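2022-08-30, bench 3

Second day with the Nellex push kit on loan from Zarent. Kit is the straight rod, the collar mount and the control software, no gripper. Sylvie wants a yes or no on buying before the loan runs out in November.

Mounted the rod this morning. Collar went on first time, but the supplied hex key is too short to get a proper turn with the arm in its home pose. Used our own.

Ran the push routine on the maple board with the coloured plastic blocks, 15 short runs at the default speed. Three stopped early on a force limit, all with the tip set too low. Raised it 5 mm and had no more stops. The rounded tip slides off the star blocks if the push is off centre. Cube is much better behaved.

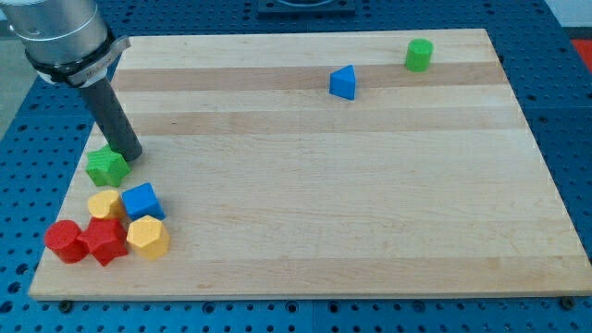 Start poses are typed in by hand and it takes some 3 minutes to change one. Imtiaz thinks the Saha software reads them from a file; he will check. The manual has nothing on it.

Still to do: slower speed, pushes out of a tight group, cylinders on their own. Ask Zarent what a spare tip costs and whether a flat one exists. Jeptoo has the arm from two o'clock, so leave the rod on and the speed cap set.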